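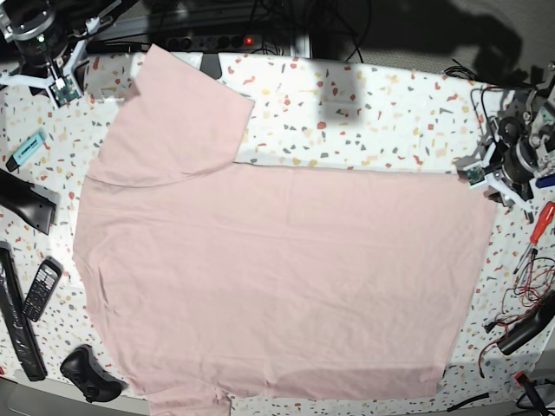
La camiseta rosa sobre la mesa del club, entre los dos brazos.

Llevo unas semanas queriendo escribir sobre esto y al final me he puesto el 2 de enero de 2025, con la casa llena de turrón y sin ganas de salir. Va de camisetas, de un club de robótica de instituto y de por qué creo que nos equivocamos mucho con los concursos.

Pongo un poco de contexto. En el club Nullberg somos 18 entre alumnado y profes, y yo soy de los segundos (doy Tecnología, por si alguien llega nuevo al blog). Durante años hicimos lo que hace todo el mundo: el carrito que sigue la línea negra, el sumo, el laberinto. Y ojo, que me encantan, que yo he gritado como una loca en una final de sumo. Pero este curso los chavales propusieron doblar ropa con dos brazos y dijimos que sí sin pensarlo demasiado. ¡Doblar ropa! Mi madre todavía se ríe cuando se lo cuento.

Pues bien, no he visto aprender tanto en un aula en toda mi vida.

Un bloque de plástico es agradecido, lo dejas en un sitio y ahí se queda con su forma. Una camiseta de algodón tiene arrugas, se le monta una manga hacia arriba, el borde se ondula y cada vez que la sueltas en la mesa tienes un problema distinto. El primer día los alumnos querían programar las posiciones a mano, una detrás de otra, y les dejé hacerlo. Tardaron una tarde entera en entender que aquello solo servía para una camiseta colocada de una única manera, y esa tarde vale más que cualquier tema que yo les pueda explicar con diapositivas.

Luego vino la parte que a mí me parece preciosa y que en un concurso casi nunca se ve: discutir. ¿Qué es exactamente una camiseta bien doblada? ¿Las mangas primero? ¿Y si queda torcida pero cabe en el cajón? Estuvieron media hora con esto, doblando cada uno a su manera y mirándose con cara de espanto. De ahí salió un criterio escrito, medio folio, que hemos llamado Liu, como la carpeta donde lo guardaron, y que hemos cambiado ya unas cuantas veces.

También está el mantel, que tiene su miga. Es blanco con pintitas de colores, tipo terrazo, y hubo debate serio sobre si quitarlo. Unos querían una mesa lisa porque así la tela se distingue mejor. Otros decían que en las casas hay manteles con dibujitos y que entonces para qué estamos trabajando. Ganaron los segundos y yo me alegré muchísimo, aunque nos complica la vida.

Y ahora la opinión, que para eso he venido. En diciembre nos invitaron al torneo de Grelport, con una inscripción de 300 euros por equipo y un premio de 700. Fuimos a la reunión informativa. La prueba consiste en mover cubos de un lado a otro en el menor tiempo posible, y puntúa hasta 100 cada ronda. Todo muy bien organizado, gente encantadora, nada que reprochar. Pero al volver me preguntaron si dejábamos la ropa para preparar los cubos y me salió un no bastante rotundo.

Creo que el cronómetro empuja a elegir problemas pequeños. Si te juegas la clasificación en segundos, vas a lo seguro, afinas un movimiento y lo repites hasta aburrirte. Se aprende, claro que sí - se aprende a afinar, y eso tiene mérito. Lo que me falta es la parte de mirar una cosa blanda y arrugada y no tener ni idea de por dónde cogerla.

Ya sé lo que me van a decir, porque me lo dice mi compañero de departamento en cada recreo: que sin competición los alumnos se desinflan. Algo de razón lleva. Hubo días flojos antes de vacaciones, y a más de uno le apetecía tener un trofeo en la vitrina. En Rurkau, el otro instituto con el que compartimos material, sí van a competir, y les deseo toda la suerte del mundo (y les pediremos que nos lo cuenten todo).

A mí me gustaría que algún torneo se atreviera con una categoría de tela. Con jurado, con tiempo generoso y con una camiseta que los equipos no hayan visto antes. Si alguien que organiza estas cosas me lee, que me escriba, que tengo el borrador de las bases a medio hacer.

Volvemos al aula después de Reyes. Seguimos con la rosa, que las mangas todavía nos traen de cabeza.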